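Section 4: Oiling and looking after the top

Applies to Jiltport worktops and tabletops, glued-strip type, supplied bare or factory oiled. If your top came with a clear hard coat, skip to Section 5. Oil will sit on a hard coat and go sticky.

You will find a lot of advice about wood tops, and much of it comes from people with a can of something to sell. We sell one too (Opoku Top Oil, part 537). Any plain hardening oil made for wood tops will do the same job. Read the back of the can, ignore the front, and check that the drying time is given in hours. If it isn't given at all, buy a different can.

4.1 Before you start

1. Find out whether the top needs oil. Put a teaspoon of water on the part that gets the most use and leave it for ten minutes. If it still stands up in a bead, stop here. You don't need to do anything.
2. If the water has soaked in and left a dark patch, let the top dry overnight before going on.
3. Clear the surface completely. Working around things leaves rings that you'll be looking at for years.
4. Check the gap at each fixing point underneath. The slotted brackets must let the top move across its width. If somebody has replaced them with plain screws, put the slotted ones back now.

Note: The "once a month for a year" oiling schedule gets repeated everywhere. We have never seen good evidence for it. The water test is a better guide than the calendar, and a desk in a dry room may go two years between coats.

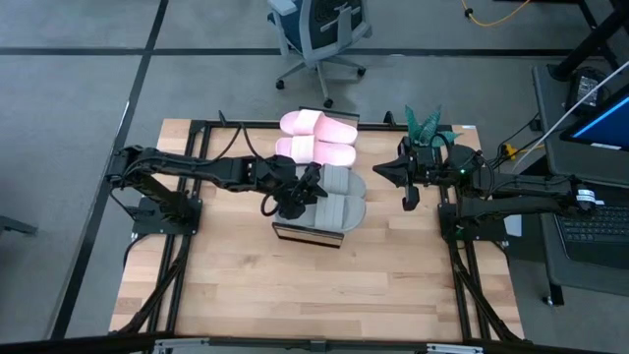
4.2 Sanding

Most tops need very little sanding. A top that feels rough after cleaning usually has raised grain, and a few light passes will take care of it.

1. Start with 180 grit paper on a flat block. Go coarser only for a scratch you can catch with a fingernail.
2. Sand along the strips, never across them.
3. Keep the block flat as you come to the edge. Tipping it rounds the corner, and you can't put that wood back.
4. Vacuum, then wipe with a barely damp cloth. Wait until the surface feels dry.
5. Go over the top again with 240 grit, using hardly any pressure.

Caution: Wear a dust mask. Wood dust is bad for your lungs whether or not the wood was sold to you as natural.

Stop at 240. Kits sold with paper up to 3000 grit are meant for other work. Wood polished that fine takes oil poorly, and you'll have paid extra for a worse result.

Color will differ from strip to strip, and knots turn up. Neither is a reason to keep sanding — the streaks go deeper than you'd like to dig.
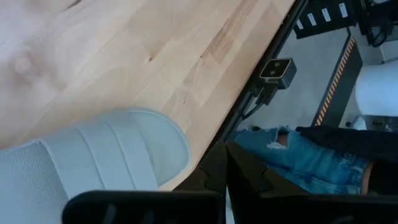 Pale glued strips with a few darker streaks and a round knot. Leave marks like these alone.

4.3 Applying the oil

You need 2 lint-free cloths, one for putting oil on and one for taking it off. Pads, special mitts and applicator blocks are optional and we can't tell the difference in the finished top.

1. Open a window. Stir the can. Don't shake it.
2. Pour a small pool near one end and spread it along the strips. The coat should look wet but shouldn't puddle.
3. Wait 15 minutes. Add a little oil to any patch that has gone dull.
4. Wipe off everything that hasn't soaked in. Then wipe again, because you've missed some.
5. Do the edges and the underside the same way. An unsealed underside takes up damp faster than the face, and the top may cup.
6. Let it dry overnight, then repeat steps 2 to 5 once.

Warning: Oily cloths can heat up and catch fire without a flame or spark. Lay them flat outdoors to dry, or put them in a metal can filled with water and closed with a lid. Don't leave them balled up in a trash bag, even for an hour.

A third coat is sometimes recommended. Try the water test first and see if you can find a reason for it.

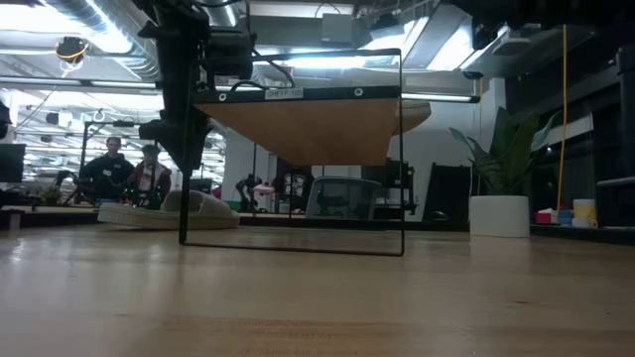

4.4 Day-to-day cleaning

Warm water with a drop of dish soap is enough. Wring the cloth out well and dry the surface when you're done. Vernel makes a wood spray that some owners like. It smells pleasant, and we couldn't find anything else it did better than soap.

Don't use bleach, scouring pads or vinegar mixes.

4.5 If something goes wrong

Sticky after a full day: too much oil was left on. Rub with a cloth and a little fresh oil, then wipe hard until dry.

White ring: usually damp in the finish. Leave it alone for several days before sanding anything.

Black mark near metal: iron and water have reacted with the wood. Sand it back and re-oil, then put a pad under whatever caused it.

Top has cupped: check that both faces were oiled and that the brackets can slide. Don't force it flat with extra screws. For Trelbridge bases, see the bracket layout in Section 6.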